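Two-arm tabletop cell (equipment planning)

A two-arm tabletop cell is a small robot workstation in which a pair of light arms share one work surface. Cells of this type are bought by research groups, training centers and product teams that need to handle ordinary objects on a bench. This article covers how such a cell is usually planned and paid for. For the mechanical design of the arms, see Light manipulator. For control methods, see Bimanual manipulation.

Scope of the purchase

A purchase plan normally divides the cell into the arms, the grippers, the table and its frame, the cameras, the computer, and a group of smaller items entered together as accessories. The arms take the largest share of the money. They are commonly sold without grippers, and a quote that appears low should be checked for this.

Vendors describe their packages in different ways. The Savine package includes arms, controllers and a fixed table. Temuva sells the arms alone and lists mounting plates, power supplies and cables as separate order lines. The two can only be compared after the missing lines have been filled in on both sides. Buyers often do this in a single spreadsheet, with one row for each part and one column for each vendor.
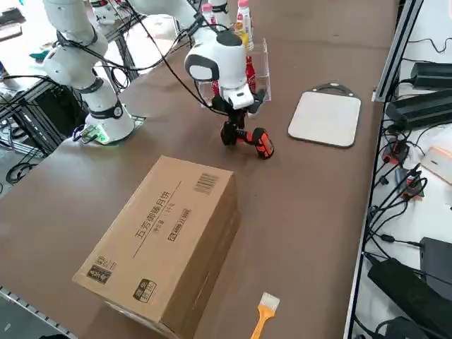

Power is a line that first budgets tend to leave thin. Each arm, each gripper and the computer may need its own supply, and the supplies need a place to sit outside the reach of the arms. A plan should state the number of outlets, the circuit they are on and the shelf or side surface where the adapters will go. Cable covers, ties and spare connectors are cheap individually and are entered as one sum. In the planning guide used at the Ploninden training center, that sum is set at 655 dollars per cell and is reviewed each May.

Table and frame

The table is chosen after the arms, as its size depends on their reach. With both arms mounted on it, the surface must leave a shared area that either gripper can enter. Aluminum extrusion is widely used for frames and edge rails because it can be cut to length and changed later. A matte top is preferred where cameras are used. Glossy tops produce reflections, and replacing one after delivery costs more than ordering the right finish.

Base plates should be on the order as well. A plate with a grid of holes allows an arm to be moved a short distance without drilling the table again.

Grippers and wrist cameras

Two-finger grippers are the usual starting point. They are rated by opening width and by payload, and the payload figure for the arm must be reduced by the weight of the gripper and of anything mounted beside it. Hand tools with a thick grip and a heavy head are a useful check when comparing models, as they come close to the limits of small grippers on both counts.
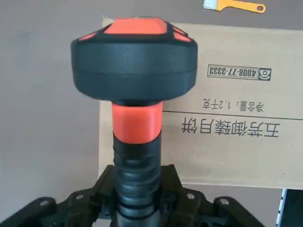

A wrist camera adds the price of the camera, a bracket and a longer cable run. It also adds a wear item. Cables at the wrist bend with every motion, and Dawber, which supplies replacement harnesses, advises its customers to hold 2 spares per arm. Fingers and fingertip pads are treated the same way. Buyers who expect daily use place the first set of spares on the original order to save a second shipping charge.

Before a camera is ordered, the buyer should ask for a sample view with the gripper attached. Fingers and bolts take up part of the image at close range, and some mounts leave less usable view than others.

Test objects

The objects to be handled form a small part of the budget but need planning of their own. A typical list mixes rigid, light, heavy and clear items: bottles, a boxed product, a brush, a flat board, a hand tool. Clear plastic racks and holders are included by some buyers because depth cameras read them poorly and problems show up early. Duplicates of each item are worth having. Packaging changes from year to year, and a bottle that was easy to find when the cell was installed may be sold in another shape by the time it has to be replaced.
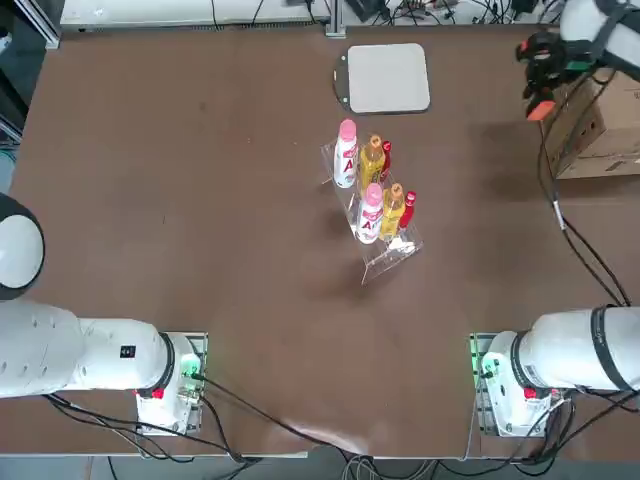
Delivery and setup

Lead times differ by component. Frames and tables can often be delivered within 5 weeks of order. Arms take longer, with some 11 weeks being common for the Temuva line. Plans are therefore written backward from the arrival of the arms, so that the table, power and network are in place when they come.

Setup time is a cost even when the work is done by existing staff. It includes mounting, leveling, routing cables, calibrating the cameras and running the first pick tests. Early tests are usually done with a single object lying flat and clear of its neighbors, and the object's weight and size are written on the acceptance sheet. 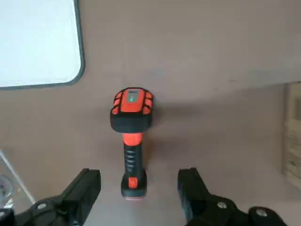
Acceptance terms should name the objects used, the number of attempts and the person who signs. Vendors may supply their own test parts, and many contracts accept a result obtained with these. A buyer who intends to handle other items should have them written into the contract before the deposit is paid.

Running costs

Yearly costs consist mainly of spares, software licenses and service. Service contracts are priced per arm, and the Savine contract excludes grippers supplied by third parties. Floor space, electricity and storage for the test objects are charged to the cell in some organizations and carried by the department in others.

See also

Light manipulator
Bimanual manipulation
Gripper payload
Acceptance testing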